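Week 4 notes: Stakes, strands and why your base goes wonky

Hi all. I promised I'd type up what I rambled about in class, so here goes. If you missed the session, read it through once before you pick up any cane and then again with the cane in your hands, as half of it makes no sense otherwise.

First, the words. I use "stakes" and "spokes" more or less interchangeably and Getachew Zeleke, who taught me, used to tell me off for it. Strictly, spokes are the stiff pieces that radiate out across a round base, and they become stakes once they turn up the side. The thinner stuff you weave in and out is the weaver. Some books call it the strand or the rod, depending on the material and how old the author is. I won't mark you down for any of them (I don't mark anything, it's a night course).

Starting a round base. Cut 8 spokes. Pierce four of them through the middle with the bodkin and thread the other four through to make a cross. Please go slowly with the bodkin! Put the spoke flat on the bench and push away from your fingers. Loop your weaver round one arm of the cross and go round the whole thing twice, over four, under four, keeping it snug. Then you open out. Opening out means easing the spokes apart, first into pairs and then into singles, until they sit evenly like the spokes on a bike wheel. Most people rush this bit, and you can see it in the finished base for evermore. I still have my first one at home with a gap you could post a letter through.

Now the thing Gemechu Woldegiorgis asked me at the tea break, which was such a good question that I'm putting it in. If you have an even number of spokes and one weaver, and you go over one, under one, what happens on the second round? You end up going over exactly the same spokes you went over the first time, and nothing locks. So you've got three ways out. You can add an extra spoke so the number's odd. You can use two weavers that chase each other round, which is called chasing, sensibly enough. Or you can pair, where both weavers cross between every spoke. Pairing is what we're doing for the base as it grips much harder and keeps the spacing honest.

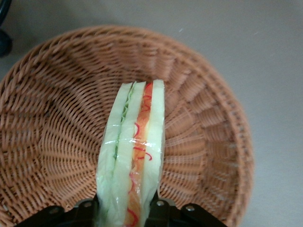
Page last changed: April 22, 2023

On a wide, shallow bowl with a radial weave, the spokes keep getting further apart as you travel outward. It's plain geometry, the circle grows and the number of spokes doesn't. You can live with that for a while, but past a certain point the weave goes floppy between them. The fix is to slip bye-stakes in alongside the ones you have. Point the end, wet it, run it down beside the existing spoke and carry on weaving as if it had always been there.

Shaping comes next. People think you shape with your weaving hand and you don't, you shape with the other one. Your left hand (right, if you're a leftie) holds each spoke at the angle you want while the weaver goes past. If you pull the weaver tight the sides come in, and if you let it relax they spread. For a shallow bowl you want to start leaning the spokes up very early, practically as soon as you've opened out, and then hardly change the angle at all. For a straight-sided shopper you leave the base flat and turn up sharply with pliers.

A word on materials. Centre cane needs a soak, about as long as it takes to find your tools and have a chat. Don't leave it in the bucket overnight, it goes grey and hairy. Willow needs days, and we're not touching willow until November. Synthetic rattan needs no soaking at all and won't mind being left on the patio in the rain, but it's springy, it won't hold a kink, and the ends want to creep out. I'm not snobby about it. The Gravura stuff in the cupboard is fine to practise on, just peg as you go.

Cane sizes confuse everyone. Use the thicker bundle for spokes and the thinner for weavers, and if they look the same, ask me. I've ordered more from Hadgu and it should be here before next class.

For homework, weave one base, 10 rounds of pairing after opening out. Bring it even if you hate it. Bring a towel too, and an old peg or two, and side cutters if you own a pair.

Anyone coming on the Erthorpe trip, put your name on the sheet by the kettle and write your mobile number clearly this time.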